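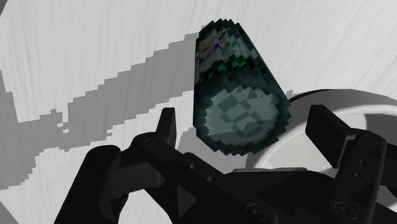
Can and gripper in the simulator, with a plate standing by. On screen at the Skovel open day.

Pantry tips from a robot that has never eaten

I went to the Skovel open day for the free sausage and came home with opinions about my cupboards. The workshop is out the back of the old Kiltex building, and Illia Romaniuk runs the demonstrations there. He had the simulator up on a big screen: a black gripper, open, with a tilted can between its fingers and enough pixels missing to make the label a matter of faith.

The can was green, mostly. Beans, I decided.

Romaniuk told us the software had been through 1,544 practice grabs. I have been unpacking groceries for decades and still drop the tomatoes, so I took notes.

Open your hand wider than you think. A gripper comes in with its fingers well apart. I tend to go in half closed and knock over the neighbours. Leave a finger's width between cans on the shelf and you can get at the one you want.

Look at which way it's leaning. Stacked cans creep. Straighten the bottom one first, or take the top one off and start again.

Move the crockery. There was a white plate right beside the action on screen and I couldn't stop watching it. At home, plates now live on a different shelf from anything that weighs 900 grams.

Mind your own shadow. If the kitchen light is behind you, the back of the cupboard goes dark as soon as you reach in. A $7 stick-on light fixed mine – put it inside the front edge, facing back.

Skip the gadget. Markos Spanos from Rullance was at the next table selling a can rack for $100. It holds cans. So does a shoebox on its side, if you cut the front down a bit.

The next open day is in September. Bring a hat, as the sausage queue is in full sun.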